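Notice to Residents Concerning the River
A short story

The Office of Waters at Ploststead wishes to inform all residents that the river Jandska has returned and may be found in its usual bed.

Residents will recall that the river left in August, during the night. The Office received 800 letters in the first week. Each was answered. Those who wrote a second time were sent the same reply, and the Office regrets that several of them found it cold.

While the river was away, its bed was open to foot traffic between the mill steps and the Karagiannis Bridge. Articles recovered there were taken to the lower hall and entered in the register, which now stands at 1,299 items. Most are bottles. Owners may claim their property on weekday mornings by giving a fair account of how it came to be in the water. The Office does not judge these accounts. Wedding rings are kept in a separate drawer and will be returned in private.

The town of Kaveck has confirmed in writing that the river spent the period there, in a field north of the rail station. It is said to have been quiet. Children in Kaveck were allowed to swim in it, and the Office has been asked to pass on their thanks. It has not yet decided to whom the thanks should be addressed.

The following rules apply from Fri 5 October.

Boats may go out again. No boat longer than 10 feet may pass under the bridge until the river has settled.

Residents should not call to the river from the banks, or ask it where it has been. A clerk of this Office did so on the first morning, and the water dropped almost 5 inches by noon. The clerk has since apologized and now works upstairs.

Gardens planted in the riverbed are lost. The Office is sorry about the beans.

Some residents have reported that the river sounds different at night, lower than before, and that it seems to be practicing a word. The Office has listened from the mill steps on several evenings and agrees that this is so.

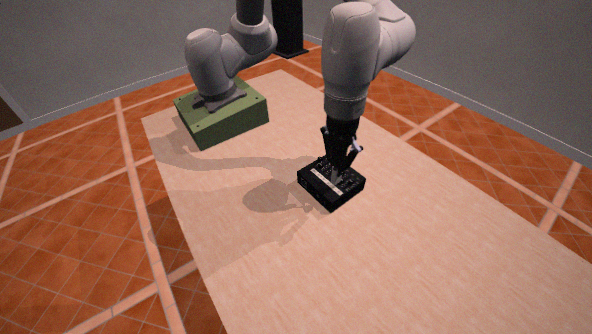

The word has been entered in the register, and a copy has been sent to Kaveck, where they may know what it means.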